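Right, thread time. People keep asking me whether the robots can do the boring jobs yet, and I keep saying "depends what you call boring", so let me try and answer it properly 🧵

At home first. I've had a Rollum vacuum since November. It's good! It does the hall, it does under the sofa, and then it eats a sock and sits in the kitchen beeping at me till I come and sort it out. So that's one chore, on a flat floor, with me on call.

Laundry, no. I've watched every folding video going. A towel, fine. A fitted sheet? I can't fold a fitted sheet and I've been at it for decades, so I'm not going to be rude about a machine that can't either.

But the chores I really care about are the shop-floor ones, as I spent years doing them. My first proper job was at Molard, kitting switches for control panels. Buttons in one tray, switch bodies in another, pick up, look at it, put it where it goes, next. On a busy Monday I'd have 174 to get through before lunch and my thumbs knew all about it.

So this is the kind of thing I mean when I say "simple":

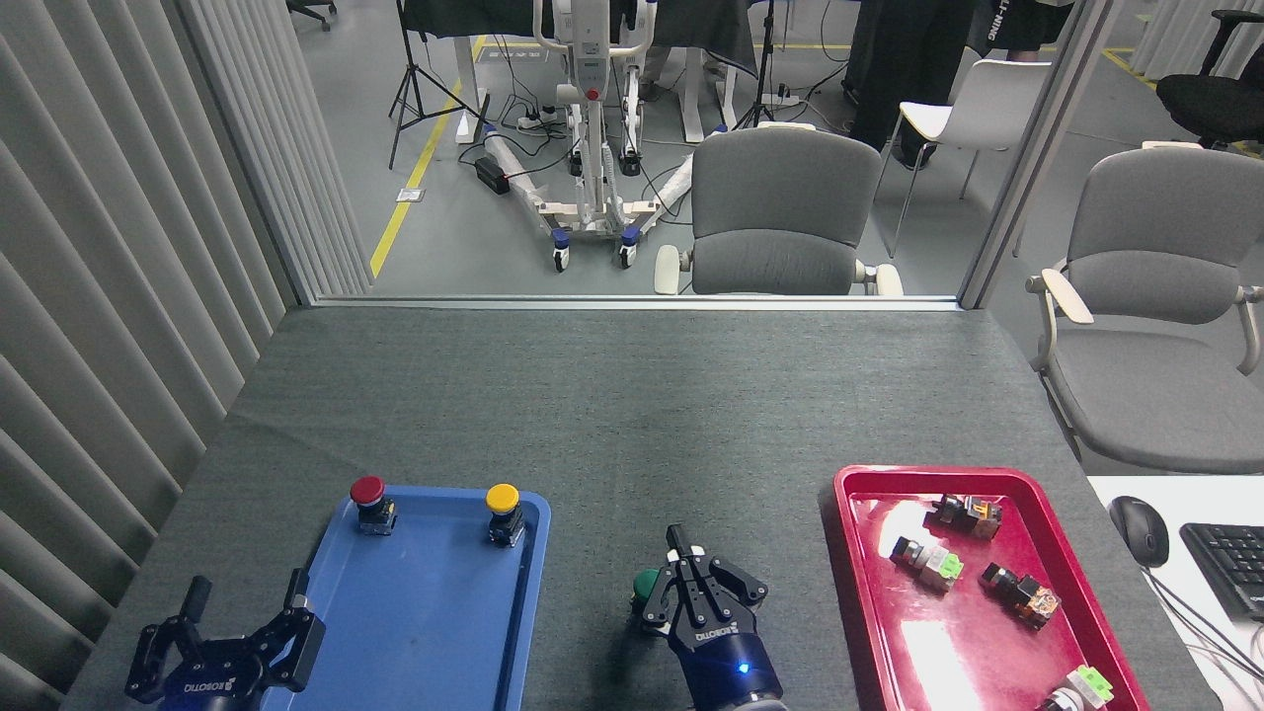
Ask anyone who's done it and they'll tell you the picking up is the bit you stop noticing after a day. Your fingers just turn the thing the right way round while you're thinking about your tea. A machine has to work out which way up it is, where to hold it so it doesn't spin, and how hard to squeeze. Every single time!

And see-through plastic is a pain. I had a long chat with someone on the Mandagi stand at a trade show and they said clear parts and shiny trays were what kept them up at night. Bright lights bouncing about everywhere, and the camera sees a glare where you or I see a tray.

(I did ask why they don't just use a matt tray. Apparently customers like their own trays. Fair enough, so did we.)

Two fingers is the other thing. Try it yourself: thumb and one finger, pick up a chunky push button, stand it upright on the table and let go without knocking it over. Now do it 10 times. I managed 3 before I got cross.

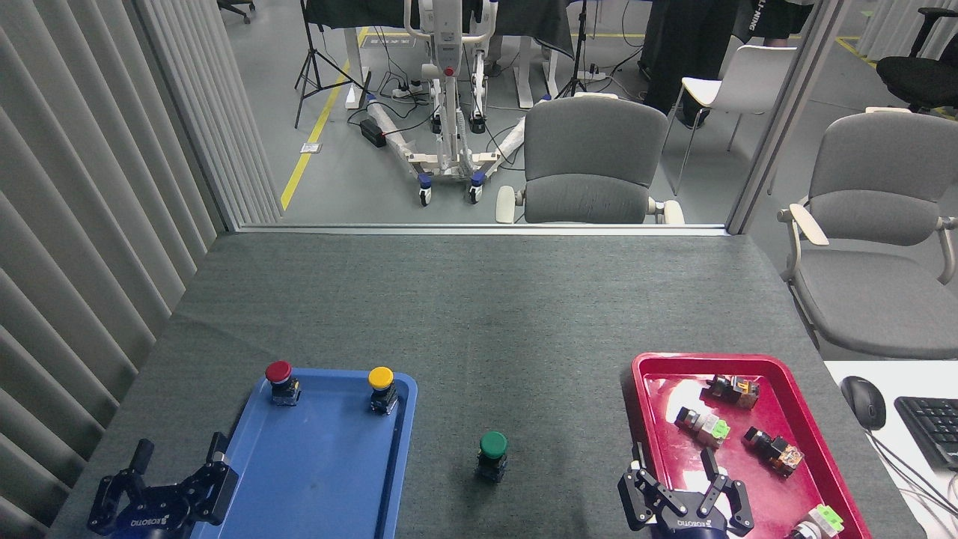 Red, yellow and green buttons on the left and in the middle, switch parts in the red tray. Both grippers with their fingers apart.

Somebody's bound to say "but factories have had robots for donkey's years", and yes, they have. Bolted down, same part, same spot, same move all day long. Molard had one when I was there and it was brilliant until a box turned up packed the other way round. Then it was me again, with a stool and a flask.

The newer lot are meant to cope with the box being the wrong way round. Tidska reckon theirs learns a new part from 2000 goes at it. I'd have been sacked if I'd needed that many, but then I'd have wanted paying for them too, so swings and roundabouts.

Where I've landed for now: floors, yes. Sorting the same parts on a nice clear table, getting there, slowly, with a person close by. Dishes, beds, the cupboard under my stairs, not for a good while.

Would I have wanted one next to me on that bench? For the last hour of a shift, yes please. I'd have given it the fiddly ones and gone to put the kettle on.

If you work with these things on a real line (not a demo), tell me what yours gets stuck on. I'm after small parts especially, and anything with springs in it. Replies are open, I'll be back on after the school run.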